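Comparing Finger Pads on a Hand-Held Parallel Gripper

Applies to: Voleo hand-held gripper, Litska pad set, Jekolance logger

This procedure compares pad materials on thin, crinkly packaging such as snack bags. These objects are a poor match for the force tables supplied with most pads, which assume a rigid body with flat sides. A bag deforms before it resists, so the first part of the closing stroke tells you very little about the grip.

What you need

One gripper with a wrist-side camera mount
Two sets of pads, one foam and one bare rubber
A table with a cloth on it
A tray of packaged snacks in mixed sizes
The Jekolance logger, set to record jaw width and trigger position

Setting up

Fit the first set of pads and close the jaws on nothing. The faces should meet along their full height. If they touch at the tips first, loosen the finger screws, press the faces together by hand, and tighten again with the jaws closed. Zero the jaw width in the logger after this step. Foam compresses, so zero at first contact and not at full squeeze.

Leave the objects piled in the tray. Spreading them out makes every grasp look good and hides the differences you are trying to measure. Flat packets should also be tested lying directly on the cloth, where the lower edge of the jaw has to get under the crimp.

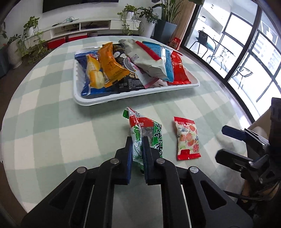
Approach from above with the jaws open 5 mm wider than the part of the bag you intend to hold. Close slowly until the width reading stops changing, then hold for 2 seconds before lifting. The hold matters more with foam than with rubber, as the foam continues to settle after the trigger stops moving. Lifting early gives a false slip.

Repeat each object 6 times per pad set. Turn the object between attempts so that the seam is not always on the same side. Record a slip if the package moves against the pad at any point before it is set down, even if it is not dropped.

Reading the log

Plot jaw width against time. A clean grasp drops, levels off, and stays level through the lift. A second small drop during the lift means the contents shifted and the jaws closed further. This is normal with loose contents and should not be scored as a slip unless the video agrees.

Cadwaladr's plotting script expects 900 samples per grasp and will pad shorter recordings with zeros. Trim the plot at the last real sample or the jaws will appear to slam shut at the end.

Changing pads

Peel foam pads from the bottom corner. Clean the finger face with alcohol and let it dry before fitting the next set. Zero the width again. Skipping this step shifts every reading by the difference in pad thickness, and the two sets can no longer be compared.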